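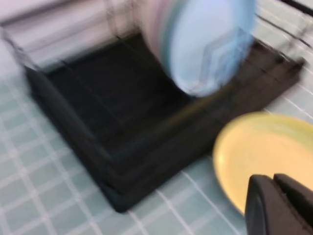
Dish rack task: blue and pink plates upright in the rack, yellow plate next to the gripper.

Jident publishes its house rules for robots that work in home kitchens, and asks other teams to mark them up

GESTITZ, July. For immediate release.

Hi, I'm Catalina Bustos, and I look after working practice at Jident. If you've ever had a press release from us before, you'll know I'm not great at the formal kind, so I'm going to write this one the way I'd tell it to you over coffee.

Today we're putting out the Jident Kitchen Practice Guide, first edition. It's free, it's 100 pages long (I did try to get it shorter!), and it covers how we set up, run, stop and write up robot arms doing ordinary kitchen chores: loading a dish rack, wiping down a counter, putting cups back on a shelf. You can download it, print it, scribble on it and send it back to us. We'd love the scribbles.

Why a guide?

Well, we needed one ourselves. Our two sites, one in Gestitz and one in Griltau, had been running the same chores for a good while, and when we finally laid our notes side by side they didn't match at all. Griltau wrote down a dish as "placed" the moment the fingers let go of it. Gestitz waited to see whether it stayed up. Same chore, same plates, and two sets of results you couldn't compare. I remember Vidar Moen, who runs the Griltau site, reading both definitions out loud on a call and then going very quiet.

So we sat down and went through 270 written session reports from both kitchens, line by line. In 129 of them we couldn't tell, from the paperwork alone, what the operator had counted as finished. That number stung a bit, and I'm putting it here because I think plenty of other teams would find something similar if they looked.

What's in it

The guide has 10 chapters. I won't drag you through all of them, but here are the parts people have asked me about most.

Saying what "done" means. Every chore gets a finish line written in plain words before anyone starts. For a plate in a rack, ours reads: the plate is in a slot, the gripper is open and clear of it, and the plate is still standing five seconds later. You can pick a different finish line if you like. Just write it down first and stick with it for the whole session.

Keeping people's hands out of the way. Nobody reaches into the work area while the arm is powered and able to move. If a plate needs straightening, you stop the arm, say "stopped" out loud, wait for the second person to say it back, and then go in. It feels silly the first few times. It stops feeling silly pretty fast, especially in a small kitchen where two people are bumping elbows anyway.

The stop button. It has to be within reach of someone who isn't steering the arm, and it gets tested at the start of every session. We also ask that it never be set down on the same counter the robot is working on, which sounds obvious until you've seen how little counter space a real kitchen has.

Setting out the dishes. This chapter took the most arguing. Ulla Myklebust wanted the layout to vary as much as possible, with plates lying flat, plates on edge and a rack that already has things in it. Quang Bạch wanted fixed starting positions so that results could be compared week to week. We ended up with both: a short fixed set you run first, and an open set after that, where the only rule is that you record how things were laid out before the arm moved.

Pictures from the wrist camera. Close-up views blur when the arm is moving, and that's fine. The guide asks you to keep the blurry ones along with the crisp ones and to leave them unretouched. If you only keep the sharp pictures, whoever reads your records later gets a prettier idea of the work than the arm ever had.

Breakages. A chipped plate gets logged, photographed and taken out of use, even if the chip is tiny. The floor gets swept before the arm is switched back on. Please don't skip the sweeping!

What people are saying

Stellan Granström of Öberg, who read the draft for us as an outside reviewer, sent back eleven pages of comments and this, which he's kindly let me share: "I disagreed with the chapter on layouts until I tried it in our own test kitchen. I still think the open set is too open, but our operators now write better notes, and I can follow them without phoning anybody."

Ulla had this to say: "Most of these rules came out of somebody being annoyed. I'm glad they're written down so we can be annoyed about new things."

And from Vidar: "The change I notice most is at shift handover. I used to spend the first half hour asking questions. Now I read one sheet and we get going."

What it isn't

I want to be clear on one thing. This is a practice guide from one company, and it doesn't stand in for the safety standards or the laws where you live. Check those first. Where our guide and your local rules disagree, follow the local rules, and please tell us so we can fix our text. It also doesn't cover stoves, ovens or knives. We've talked about a second volume for heat and sharp edges, but there's no date for that and I'm not going to promise you one.

How to get it and how to send comments

The guide is on the Jident website under Practice, along with a blank session sheet and a one-page stop-and-speak card you can tape up by the sink. Comments are open to anybody: labs, companies, appliance makers, occupational therapists, people who just load a lot of dish racks. Send them through the form on the same page and put the chapter number in the subject line if you can, it really does help me sort them. Quang and I read every one.

We're also holding two open kitchen afternoons, one at each site, starting at 2 p.m. You'll be able to watch a full session from setup to sign-off and try filling in the sheet yourself. Space is tight, so please book ahead through the website. Closed shoes, please.

About Jident

Jident develops and tests robot arms for everyday household chores, with test kitchens in Gestitz and Griltau.

Press contact

Catalina Bustos, Working Practice, Jident, Gestitz. Interviews by phone or in person, mornings are best. Printed copies of the guide are available to reporters on request.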